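Search this blog Type and hit enter

Still coughing, some notes

Quick one, bus in 10 minutes. Cold is into its third week. Not flu, tested, not the other thing either, tested twice. Just a cold. The boring kind that sits in your face.

Got it in Iststead I think. Went up for the weekend to see Lamai, whose whole street had it, and I said oh I never catch anything. Said it out loud, in her kitchen, eating her soup. Wednesday morning my throat felt like I'd swallowed a hairbrush.

Anyway people keep asking what I'm taking for it and I keep giving half answers, so it can all go in one place. None of this is medical advice. I sell flooring.

First few days: slept. Couldn't read, couldn't watch anything with a plot. Watched a man restore a rowboat for what must have been six hours. He never finished the rowboat. Or he did and I was asleep. Ate toast. Drank hot water with lemon until my teeth felt funny, then hot water with nothing, which is fine, you get used to it and after a while you sort of like it.

Then you feel better for one day. This is the dangerous day! I vacuumed. I went to the big hardware store and carried a bag of grit salt out to the car. By eight that night I was back in bed with my coat on.
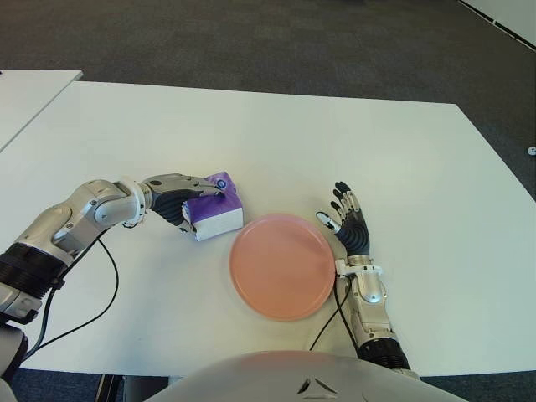
White table, gray carpet.

What I've tried, no particular order:

Honey. Works for maybe twenty minutes, on the cough. Buy the cheap one, you're going to go through it. I was using the nice jar Murray gave me for my birthday and felt bad about it with every spoon.

Steam. Bowl, towel, head. Everyone's mother swears by it. Mine did it with a pan still more or less boiling and I remember being scared of it. I just run the shower hot and sit on the edge of the tub now with the door shut. Paint is starting to lift over the window. Worth it? Ask me in spring.

Salt water up the nose. OK. So I put this off for years becuase it looked like drowning on purpose. It's not so bad. Use boiled water that's cooled down, or distilled, not straight from the tap, the packet is very firm about that and so is my sister. First time it went down my throat and I yelled. Second time fine. Best night's sleep in a week after that, so I take back the jokes.

Zinc. Makes everything taste like a door handle. Couldn't tell you if it did anything, I started it on day five and apparently you have to be quick.

The drugstore stuff. The daytime ones make me feel like I'm standing slightly behind myself. Rang a customer back and quoted her for the wrong room. The nighttime ones work great until four a.m. and then I'm up, wide awake, dry as a cracker. Lamai says half a dose. Half of a capsule though? How?

Onions in socks. No. Did not try. Murray sent me an article. Murray has sent me more than 10 articles. 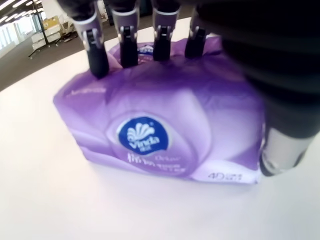 SLEEP, OR NOT

The nights are the worst part and I don't see people talk about that enough. You can get through a day coughing. Have a mint, walk around, complain. At night you lie down and it all slides to the back and off you go.

Two pillows: neck hurts. Three pillows: you wake up folded at the bottom of the bed. I took the seat cushion off the armchair and put it under the head of the mattress, so the whole thing slopes, and that's been the single best thing. Dog hates it. Dog has moved to the landing.

Also a glass of water you can find in the dark without knocking it over. I use a mug with a lid now, from when I used to commute. And a lamp you can reach. And something dull to read. I have a history of canals that I got at a library sale and I've been stuck at page 107 since it started. Same paragraph about a lock gate. It's excellent for this, can't recommend it enough, would never read it well.

The cough itself changes, have you noticed? Starts dry and barky, then goes deep, then there's this stage where you sound like someone moving a wardrobe upstairs. I'm at the wardrobe stage. I'm told it's a good sign. I'm told that by the pharmacist who also said if I'm still at it after a certain point, or if there's fever or chest pain or I get short of breath, go and see somebody. So I booked. Hold music for most of a lunch break, number 6 in the queue, then number 6 again.

Going back to work

Here's where I did it wrong. Went back too soon. We're short in November, everyone wants their hallway done before the relatives come, and I felt guilty. So I sat on the 206 with a scarf over my face, then sat in a cold showroom talking about underlay with no voice. Had to point. A nice couple thought I was being rude. Came home and lost the next three days, so I saved nobody any time at all.

And I probably gave it to Lucía. She says not. She has been sneezing since Monday and says not.

I don't know what the answer is there. My dad never took a day in his life, and he also gave every cold he ever had to everyone in the house, regular as the mail. I used to think that was toughness. I'm less sure. If you can stay home, stay home. Lots of people can't, I know that, I've had those jobs. The one at the bakery, you had to find your own cover, ringing around at five in the morning croaking at people.

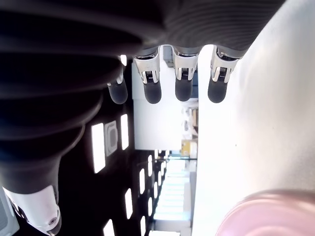
Thumb on the left, fingers down.

Food. Short section, I have to go soon.

Can't taste much so texture is everything. Rice with a lot of ginger. Lamai's soup, which she wrote down for me on the back of an envelope: chicken thighs, a fat piece of ginger, garlic (she wrote "garlic!!"), fish sauce, lime at the end, not before. I put the lime in before. It was still good, or it felt good going down, who can say. Oranges by the bag. Ice cream at two in the morning standing at the freezer. People say dairy makes it worse. Didn't care.

Things I went off completly: coffee (smelled like wet cardboard, then smelled like nothing), anything with vinegar, toast by about the second week.

Things I wanted for no reason: pickled beets. Which have vinegar in them. I know.

Money, because I was curious and had the receipts in my coat: lozenges were the worst of it. I'd been buying them one tube at a time at the station, at station prices, like an idiot. Get the big bag. The honey and lemon ones don't do a thing that I can tell, the plain menthol ones do, the ones with the numbing stuff in them are great but they numb your tongue too and then you bite it. Bit mine on the phone to the bank.

Soft tissues over rough ones, always. Put some plain ointment under your nose BEFORE it gets sore. I say this every year and every year I forget and go around looking like I've been sanded.

Right. Bus. More when I can smell something. 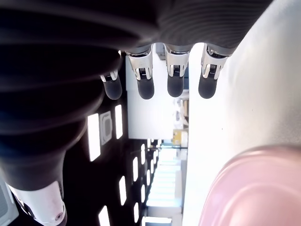 Isla Henare wrote to tell me that I'd left out humming. Low notes, mouth closed, for a minute or so before bed, and she swears it loosens everything up. Her whole choir does it from fall through to Easter. She also says the lemon should go in once the water's cooled a bit, and that I should throw out my toothbrush when I'm better, and that canals are interesting if you'd only get past the lock gates.

Tried the humming last night. Dog came back in from the landing to look at me. Slept till five thirty though, so I'll do it again tonight. Toothbrush is on the list. Still on page 107.

Recent posts
The hallway, finally
Lamai's soup (the right way, with the lime at the end)
Things I left on the 206
Rowboat man update
Why I don't do New Year's lists

Last updated: November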